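2022-08-15

お盆だというのに朝から蒸し暑くて、五時半に目が覚めてしまった。二度寝しようとしたけど無理!あきらめて麦茶を飲みながら、昨日の夜にカーリ(Kári Kjærgaard)から届いたメールをもう一回読む。例のライ麦パンのレシピ、やっと送ってくれたのだ。六月に頼んだのに(笑)。

カーリのおばあちゃんのやり方だと、低い温度のオーブンにひと晩入れっぱなしにするらしい。うちのオーブンは古いし、この暑さで台所にひと晩火の気があるのは正直こわい。でも食べたい。レイキャビクで朝ごはんに出てきた、あのずっしりして甘くて、バターをこれでもかと塗るやつ。あれを思い出すともうだめで、午前中のうちに自転車で粉を買いに行った。

商店街は半分くらい閉まっていたけど、製菓材料の店は開いていてほっとした。ライ麦粉と、糖蜜の小さい瓶と、ついでに買うつもりのなかった干しいちじく。レジで1171円。思ったより安い、と喜んで帰ってきて、袋を開けたら粉がレシピの半分しかなかった。ちゃんと見て買えばいいのに、いつもこれだ。というわけで今回は半量で、小さい型で焼くことにする。

昼はそうめん。みょうがを山ほど刻んで、つゆに放り込んで、扇風機の前で食べた。食べながらヴェーディス(Védís Oddsson)と電話。あちらは朝で、十三度だって。十三度!うらやましくて変な声が出た。向こうは向こうで「そっちの夏が一週間だけほしい」なんて言うから、一週間といわず全部持っていってくれと答えておいた。パンの話をしたら、彼女の家では燻製の鱒をのせるんだそうだ。鱒かあ。駅前のスーパーにあるのはスモークサーモンだけど、まあ親戚みたいなものだろう。

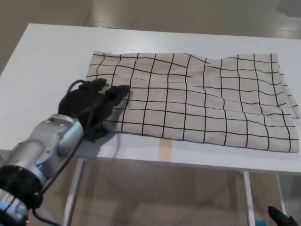 電話が長引いて、気づいたら三時をまわっていた。あわてて生地にとりかかる。混ぜるだけなので作業はあっという間なんだけど、これがまた重い。木べらが途中でびくともしなくなって、最後は手でやった。爪のあいだにライ麦がつまってなかなか取れない。糖蜜の瓶のふたも固くて、ゴム手袋をはめて格闘すること数分。開いた瞬間に少しこぼして、床がべたべたになった。素足で踏んだ。

型にはアルミホイルをぴっちりかぶせて、夜九時にオーブンへ。半量だから六時間でいいのか、もっと短いのか、カーリに聞いたのに返事がない。たぶん釣りに行っている。夏のあいだは電波の届かない川にばかりいる人なのだ。しかたないので様子を見ながら、ということにして、タイマーは二時にセットした。起きられるかなあ。

待っているあいだに、積んであった文庫を50ページほど読んだ。犯人がわかった気がするけど、前の巻でも同じことを思って見事にはずしたので黙っておく。

十一時をすぎたあたりから、台所のほうから黒砂糖みたいなにおいがしてきた。窓を開けたら遠くで盆踊りの太鼓が鳴っている。ライ麦と太鼓、へんな組み合わせだけど悪くない。バターは冷蔵庫にまだひと箱ある。明日の朝ごはんが楽しみすぎて、たぶん今日もちゃんと眠れない。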